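Witavano Community Help
Home and Household > Kitchens and Tables

Which cloth and pot for a shared wooden table?

Posted by Paraschiva Roman, Tue 31 January

Hello everyone, and thank you in advance for reading, I do tend to go on a bit. A group of us have started sharing a wooden work table for lunches and the odd bit of simple cooking, and I've somehow become the person who decides what lives on it. The table is a nice brown colour and in good shape, apart from one pale ring that turned up in the second week and has been bothering me ever since.

So far we keep very little out. There's one small stainless steel pot, a shallow plastic bowl for bits and pieces, and a folded towel. At the moment the towel does everything: it dries the pot, it wipes up spills, and when someone brings the pot over hot it ends up underneath as a mat. I'd like to know whether that is asking too much of one towel, whether the ring can be fixed without stripping the whole top, and whether there's a sensible way of laying things out so the middle stays clear. There's a raised grey shelf running along behind the table as well, and I can't decide whether to use it or leave it bare.

I have 14 dollars left in the kitty until February, so nothing fancy please!

Safta Sima
Member, 1467 posts

Hello Paraschiva, what a lovely thing to be put in charge of. I ran the tea table at our hall in Ikorthorpe for 9 years and I have opinions, so put the kettle on.

First, the ring. A pale ring on a finished wooden top is usually moisture caught in the finish, and the wood itself is often fine. Make sure the surface is completely dry, then lay a plain cotton cloth over the mark and go over it with a warm iron, no steam, for a few seconds at a time. Lift the cloth and look in between. If it fades, keep going gently. If it doesn't shift after a few tries, stop there and try a little furniture wax on a soft rag, rubbing with the grain. Test a hidden spot first, whichever you do. Dark rings are another matter and generally mean sanding, but you said pale, so I'm hopeful for you.

Now the towel. Yes, you're asking too much of it. A folded towel under a hot pot is all right for a moment if it's thick and bone dry, but once it's damp the heat goes straight through and drives the moisture into the finish, and I would bet my good scissors that's how you got your ring. Get a cork mat for the pot. Mine was three dollars at the Giten market and I've had it so long the edges have gone round. Then keep one towel for drying dishes and a separate cloth for the table, in different colours so people can tell them apart without having to ask.

As for the layout, I like a cloth folded into a thick block and kept at the front, where a hand finds it without reaching over anything. The pot can sit in toward the middle, and the bowl goes well back. 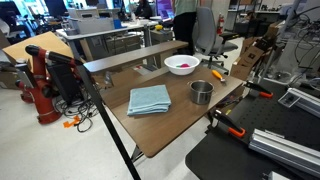
A few more things, in no particular order

Turn the pot so its side handle isn't sticking out past the edge of the table. I learned that with a pot of barley soup and a new cardigan.

Don't leave tools on the wood. Anything with a metal tip will scratch the finish sooner or later when somebody slides it aside to make room for a sandwich. A jar or a drawer will do nicely.

I'd use the raised shelf for dry things only, like tea tins, paper napkins and the salt. Anything that drips will drip where you can't easily wipe. And leave yourself one end of it bare, you'll be glad of somewhere to set down a mug.

The plastic bowl is perfectly good for cold bits and pieces, but tip it out and wash it at the end of the day. Ours grew something over a long weekend once and I still think of it fondly.

Do let us know how the ring comes up!

Lungu
New member

mayonnaise works on rings. leave it overnight and wipe off. smells a bit but my gran swore by it, never tried it on a really old one though

Paraschiva Roman

Thank you both so much. Safta, I'm fairly sure you're right about the damp towel, and I'm a little embarrassed. I'll pick up a cork mat this week and borrow my sister's iron on the weekend. Lungu, I'm keeping the mayonnaise in reserve, as there are people in our group who would not forgive me the smell at lunchtime. The shelf is getting the tea tins.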